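Brondham Tabletop Set, data card

Last revised September 20, 2023. Maintained by Mirta Quezada and Boglárka Kovács.

Summary
Brondham is a collection of teleoperated tabletop demonstrations for training manipulation policies. It holds 800 episodes covering 16 tasks, recorded at two workstations named Ratero and Eltia. Each episode contains wrist camera video, joint positions, gripper opening and a one-line task instruction.

Collection
Nine operators took part. Each had a practice session before any episodes were kept. Operators reset the table by hand between episodes and entered the outcome as success, partial or fail. Failed episodes are included — filter on the outcome field if you don't want them.

Splits
The training split has every episode except 300 held out for evaluation. Splits are made by session, so no session appears in both. The evaluation episodes were relabeled in June by a second person, and the old labels are kept in a separate column.

Wrist view
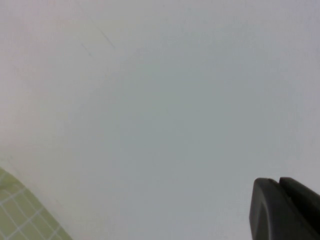
The wrist stream is stored with every recorded frame, including those with little in them. At close range the view can be mostly pale surface, with only a wedge of green cutting mat in one corner and the dark gripper fingers in the other to give a sense of position. Faint marks on a surface, like the two short dark streaks at upper left, have not been retouched. If you train on single frames, consider sampling fewer of these. Sequence models in our own tests did better with them left in.

Known issues
Gripper opening is missing from some early Eltia episodes and is stored as -1. Instructions are in English only. The loader expects the Jacquet file layout; older exports need to be converted first with the script in the tools folder.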